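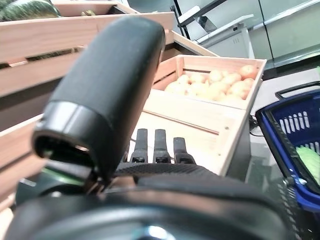 Priltier H3 Four-Finger Hand – Food Retail Version

The Priltier H3 is a robotic hand for handling fruit and vegetables in shops, packing rooms and training stores. It has three narrow fingers side by side and one thick thumb opposite to them. Each of the narrow fingers carries a small gray tip which can be exchanged. The hand is delivered with wrist housing, cable set, palm cover and the printed rule book for safe work near customers and staff.

Please read this page to the end before ordering. Many questions we receive are not about the hand itself but about what is allowed with it, so we have put the rules here and not only in the manual.

Which standards apply

The hand alone is not a complete machine. In the European Union it is sold as partly completed machinery, and the company which mounts it on an arm is responsible for the complete system. For this work you will need at least:

ISO 12100 for the risk assessment
ISO 10218-1 and ISO 10218-2 for the robot and its integration
ISO/TS 15066 if people and robot share the same space

Customers in the United States should also look at ANSI/RIA R15.06. Our declaration of incorporation is in the box. It does not replace your own risk assessment, and we can not sign yours for you.

Contact with food

Loose oranges, mandarins and melons are touched directly by the finger tips and sometimes by the palm. The tips and the palm cover are therefore treated as food contact parts. The wrist housing is not a food contact part and should not be pressed into a full crate.

Clean the tips and the palm cover before every shift and after any broken fruit. Use a neutral cleaner approved for food surfaces, then wipe with clean water. The palm has a fine grid pattern, and juice which dries there is difficult to remove later, so use the soft brush from the set. No high pressure water, no chlorine. Write the cleaning in the log with time and initials.

Replace the finger tips after 1000 hours of operation, or earlier when a cut or a sticky place can be felt with the thumb nail. Always replace all of them together.

Working at crates and baskets

Wooden crates are the most common reason for damaged tips. The slats have gaps, and a finger which enters a gap while the arm moves sideways will be bent. We recommend these rules for every cell:

1. Approach the crate from the open top. Do not reach between slats.
2. Keep the crate in a fixed position with stops on the table. An operator must not hold it by hand while the arm is enabled.
3. Teach a separate safe height for shopping baskets. The handle stands above the rim, and it is easily forgotten when the program was made with crates only.
4. Lead cables along the back of the work surface where possible. A cable in front of a crate should be fixed flat.
5. Do not put leafy vegetables under the same grip setting as citrus fruit. Cabbage and lettuce need the "leaf" profile.
6. Stop the cell before anyone reaches in to take out fallen fruit. This rule has no exception, also not for one single orange.

Pinch points

Between the thumb and the row of fingers there is a closing space. The force limiter reduces the risk but your measurement decides. Measure force and pressure at the place where a hand could really be caught, with the tips which you will use in operation, and repeat it after each change of grip profile. Keep the results for the life of the system.

Training of staff

Every person who works in the cell should receive the short course (3 hours) and a refresher each September. The course material was written by Shu-fen Ko of our application team and is free for registered customers. It can be given by your own safety officer.

Compatible parts

Gundier G wrist adapter – fits without changes
Stubbs quick changer – needs the longer screws, please order separately
Bultex palm cover, black – the only cover tested with the food version

Parts from other makers may fit mechanically, but then the food contact declaration is no longer valid.

Delivery and returns

Delivery time is 21 working days from the written order. Unused hands can be returned in the closed hygiene bag. Finger tips can not be returned when their bag was opened.

Page last revised Wednesday, January 19, 2022. Customers with an older rule book can ask for the new one by giving the serial number of the hand.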